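Part-Time Store Assistant - Karneo Games and Puzzles

Karneo is looking for a part-time assistant for our store on Woto Street. The job is 17 hours a week, Tuesday through Saturday afternoons, with one evening shift. We sell board games, jigsaws and block puzzles, new and used. 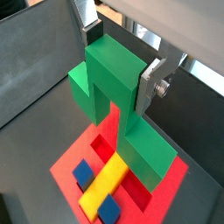
You will run the register, restock shelves, pack online orders and check used sets for missing pieces before they go out for sale. You should be able to lift 40 pounds and be on your feet for most of a shift. Store experience is helpful - we will train the right person.

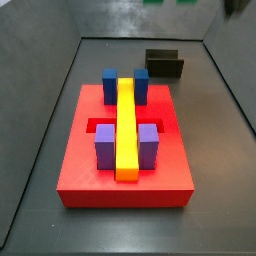
Pay is hourly and goes up after the first five months. Staff get a discount on everything except special orders. The position runs through June and may be extended.

To apply, send a resume and two references to Rosine Roussel, Karneo, 328 Woto Street. Please include the hours you can't work.

Posted 2021-12-13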